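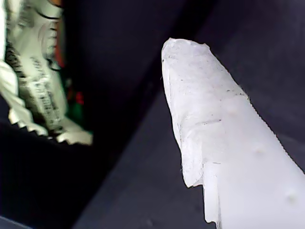
Reference > Robotics > Grasping > Flostach method

Print this page | E-mail this page

Overview Method Results Limits Related entries

Flostach method

The Flostach method is a way of teaching a two-fingered robot gripper to pick up soft packaging, such as snack wrappers and thin pouches, using close-range camera views of the fingertips. It was developed at the Hitov laboratory and first described in a technical note dated 7 March 2022. The name comes from the software used to record and label the grasps.

Background

Most early work on robot grasping dealt with rigid objects, whose shape can be measured before the gripper closes. A plastic wrapper has no fixed shape. It folds when touched, it reflects light unevenly, and depth cameras often return gaps where the surface is glossy. Earlier systems at Hitov planned each grasp from an overhead view and tended to close on air or push the item away.

Method

A person guides the gripper through a set of grasps while the fingertip view and the opening of the fingers are recorded. The training set used in the first study held 4000 grasps, divided among 16 kinds of item. A network then learns to predict the next small movement of the gripper from the most recent views. 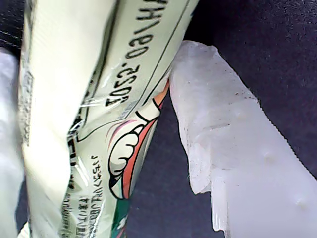

Printed wrappers are used as they come from the shop, with no markers added. Lettering and drawings give the network fixed points to follow as the material bends, and a change in their spacing is treated as a sign that the wrapper is being squeezed or is slipping. Plain wrappers give fewer such points and need more training grasps.

Results

In the first study the method was compared with the overhead planner and with Porkum, a rule-based controller that closes the fingers at a fixed speed. The Flostach method dropped fewer items than either. The gap was widest for empty wrappers and narrowest for filled pouches. A repeat by the Ait Brahim group in May used 6 new kinds of item and found the same order, with a smaller lead over Porkum.

Limits

Strong glare can hide the print and lead to late closing. Worn fingertips also affect the result, and the Hitov note advises recording new grasps after a fingertip is replaced.

See also: soft object handling; slip detection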